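Progress report to the Rafferty Fund, second period
Footpath and planting strip, Clasteddale

12 shares · 4 comments

In this period we finished the paving of the footpath and began the care of the planting strip beside it. I write the report in the same order as the work plan, so that it can be compared with the first one. Where we are behind, I say it in the same place.

The paving is complete for the full length of 1335 feet. Bodico poured the last section in April, and the joint with the old sidewalk at the Cornel end was ground down after our inspection, as there was a small lip which could catch a wheel or a shoe. I walked the whole path with their foreman and we signed the list of defects. It has 10 points, mostly small chips at the border, and they have agreed to repair them without cost. The curb along the parking side was in our budget as a separate line. This line is now closed, and 46 dollars of it was not used.

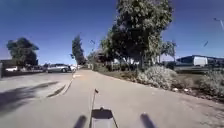
Clasteddale, April

The path is now smooth and light in color, and it is easy to follow beside the parking area. The curb makes a clear border to the roadway, also on the curve. We had asked for this curve in the first design, and I am glad that it was kept.

The strip on the other side is the part which still needs your patience. The grass is dry and there is bare dirt between the plants. The border between the dirt and the pavement is uneven, and our plan is to correct it by hand with a low metal edging. We asked for two prices for the edging and are still waiting for the second one.

The trees throw long shadows over the parking area, but a person on the path needs shade also at noon. For this reason I would like to move a part of the money for benches to more trees. One bench is enough for a path of this length, in my opinion, if it stands in a good place. I ask for your answer to this before we order anything.

Watering is done by hand, early in the morning. The irrigation line is delayed – the connection to the main pipe needs a permit, and the first application was returned to us because one drawing was missing. We sent it again, complete. If the permit comes during the next period, the trench will be dug on the grass side and the new pavement will not be opened.

From the total grant, 100 percent of the paving money is spent and the planting money is mostly untouched. The invoices are in the attached folder, in order of date.

For the next period we plan the edging, the irrigation line, new seed on the strip and the repairs from the list.

Ramiro Barrios
Project coordinator

4 comments

dlh_walks: Good to see the curb finished. Will the edging be flat on top? My mother uses a walker and she gets close to the side sometimes.

R. Barrios: Yes, it will be level with the pavement. I have written this in the request for prices.

Tess: Please more trees, one bench is fine

parkside46: What kind of seed? The last one they used by the Cornel end did not survive one summer.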